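Flelach Grid Cloth and Object Set: review after one season of recording

We bought two of the Flelach table kits at Urthorpe in September to gather grasping examples for a multi-fingered hand. Each kit is a white cloth printed with thin black lines in large squares, plus a list of suggested household objects you supply yourself. Setup took Lenuța Nedelcu most of a morning, mainly ironing.

The grid is the reason to buy it. Before each recording the operator moves the objects to new squares from a printed sheet, and the hand starts from the same rest position. With plain cloth our operators kept putting things back in the same few places, and the trained policy learned those places. With the squares the spread is much better. So far we have kept 1,949 recordings and thrown out roughly a fifth of what we took.
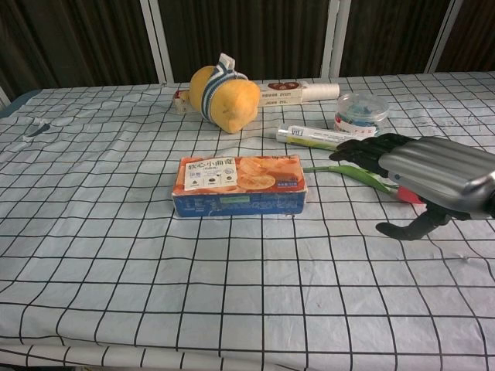 The object list is sensible. It asks for a flat box, a soft toy, a tube, a clear jar and something long and thin. Boxes are easy and you will have more examples of them than you need within a few days. Long thin things are the hard part. The fingers tend to push a stem along the cloth before they close on it, and Fitzgerald Calloway, who runs the afternoon shift, now allows 5 attempts before he marks the recording as failed and resets. We keep the failures in a separate folder. Erken, the labeling program we use, can read them without any changes.

My complaints are with the fabric. It creases in the box and again every time the hand drags something across it, and it picks up marks quickly. Wrinkles are fine for training, up to a point, but a fold under a thin tube changes the grasp height. Clips along the edge would help and the kit has none. The printed sheets also run out after 4 sessions, and the file for making more is hard to find on the Flelach site.

We also tried the Ene mat, which is rubber and stays flat. Objects hardly slide on it, so the examples looked too clean, and we went back to cloth.

I would buy the Flelach again for a fixed table. If you move between rooms, get the Ene and draw your own lines on it.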